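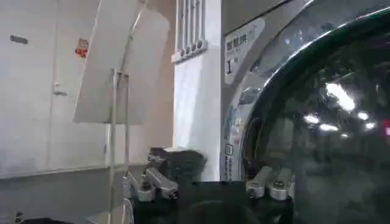
Why does soap get clothes cleaner than water does by itself?

Soap can hold on to water and grease at the same time. Water can't hold on to grease, so it slides past and leaves the grease in the cloth.

What soap is made of

Soap is made of very tiny pieces called molecules. They are far too small to see. Each soap molecule is long and thin, with two different ends. One end is pulled toward water. The other end stays away from water and sticks to oil and grease.

When soapy water reaches a greasy spot, the grease-loving ends poke into the grease. The water-loving ends stick out into the water. Soon there are soap molecules all around a little drop of grease. Scientists call this little ball a micelle (say "my-SELL"). The ball can float away in the water, and rinsing carries it off.

Why clothes need to move

Soap works better when the cloth is rubbed or shaken. Long ago, people rubbed clothes on stones by the river or on a board with ridges. A washing machine turns the clothes over and over so that they drop back into the water and rub against each other.

Does the water have to be hot?

Warm water softens butter and other fats, so they come off more easily. Many modern detergents also work in cold water. Some of them contain enzymes, which break stains like egg and grass into smaller bits. Water boils at 100 degrees Celsius, but most laundry is washed far cooler than that. Very hot water can shrink wool and fade bright colors.

Try it yourself

You need a clear jar with a lid, water, cooking oil and dish soap.

Fill the jar halfway with water. Add 4 spoonfuls of oil. The oil floats on top.

Put the lid on tight and shake the jar while you count to 8. Set it down and watch. The oil rises to the top again.

Now add a squirt of dish soap and shake again. The water turns cloudy, and the oil takes much longer to separate. The soap has broken it into tiny drops.

Ask an adult before you pour the mixture away. Laundry detergent is not for experiments. It can hurt your eyes and make you sick if you swallow it.

Words to know

Detergent: a cleaner that works like soap but is made in a different way.

Enzyme: something that helps break down food and stains.

Molecule: a tiny group of atoms joined together.

Written by Danica Babić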